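The orange comes out before the kettle goes on. Afaf Hakim keeps the fruit for her table exercises in the same room she does her paperwork in, and by 4 in the afternoon she's usually eaten one.

I'd come to ask her about setting up a small room for tabletop work, and she had plenty to say (my tea went cold, I didn't mind!).

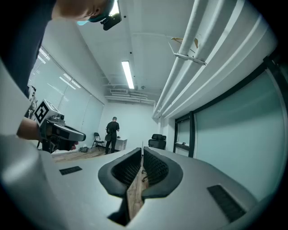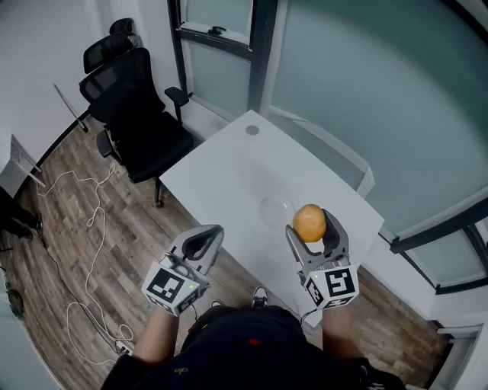
The room at Wernness, with its plank-look floor and plenty of daylight.

"Start with the table," she told me. "People buy one far too big and then cover it in post. A little white one does me fine." I asked whether white was a mistake with a clear bowl on it, as I could hardly see the thing. She laughed. "Oh, you lose it completely! Natalie put her elbow in it once. I still like it better than the blue one."

Natalie is Natalie Oakley, who shares the room three mornings a week and picked the mesh chair. They argued over that chair for most of March. "She wanted the headrest, I wanted something that tucks under," said Afaf. "I sit in it more than she does now."

And the blinds? She's very keen on blinds. She tried bare windows for 12 days and says the glare drove her up the wall, so now they stay down on bright mornings and the frosted glass still lets the place feel open.

Before I left I asked what she'd change next. "The shelf," she said straight away. "It's full of Natalie's boxes. Ask her when she's moving them, would you?"

I did ask. She's thinking about it.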